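Pedestal sink or vanity for a tiny half bath??

mudroom_maggie
ok so we're redoing the half bath off the kitchen, it's tiny, and I'm going back and forth on the sink. Husband wants a vanity for storage. I want a pedestal because the door already swings in and there's no room to turn. The one I like is the Dellow, 379 at the Cerkley outlet, wide basin. Anyone lived with one? Where do you put your stuff?

gravelpit
Had one 2 years. Hated it. Nowhere for toilet paper, nowhere for the spare soap, and you see the pipes if the leg is skinny. Got a vanity and never looked back.

tilesaw_tom
Disagree. In a half bath what stuff? Soap, towel, done. You're not doing your hair in there. A vanity in a room that size is a shin bruiser. Go pedestal and put a shelf over the toilet.

mudroom_maggie
shelf is a good idea. Worried about splashing tho, floor is going to be dark and my kids are animals

pinecone88
Dark floor shows every water spot, just so you know. Ours is almost black and I wipe it daily. Still love it. Pinky brown on the walls warms it up a lot, don't go stark white with a floor like that, looks like a gas station. Big basin helps with splashing more than anything. Look at the size of the sink, not the leg.

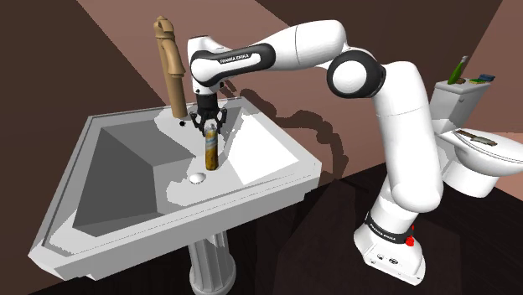 pinecone88

Also check how far the faucet sticks out. Ours was too short and everybody's hands hit the back of the bowl. Swapped it for a longer one, 59 bucks, wish we did it day one.

gravelpit
Ok the big basin I'll give you. Mine was like washing your hands in a cereal bowl. Still say you'll miss the cabinet.

oldhouse_rita
Nobody has said blocking yet. A pedestal hangs on the wall as much as it stands on the leg, you need a board between the studs behind it. If your walls are open do it NOW. We didn't and had to cut into brand new drywall. Plumber wanted 1,197 for the move and the patch togehter.

tilesaw_tom
^ this. 2x8 between the studs, height per the instruction sheet. And measure your drain before you buy, the leg only hides so much.

mudroom_maggie
walls are open right now so perfect timing. Husband is reading over my shoulder and still says vanity. He found a narrow one by Suominen, doors on the front, pretty shallow.

gravelpit
Smart man

oldhouse_rita
Shallow vanity isn't a bad middle ground. Tape both on the floor and walk around with the door open. Took us five minutes and settled it.

mudroom_maggie
taping tonight. will report bakc

Comments (3)

stairwell_joe: We went pedestal in the Stedevgate house and vanity in this one. Vanity is full of junk we never use.

kbean: did she ever say which one won

pinecone88: Pedestal I hope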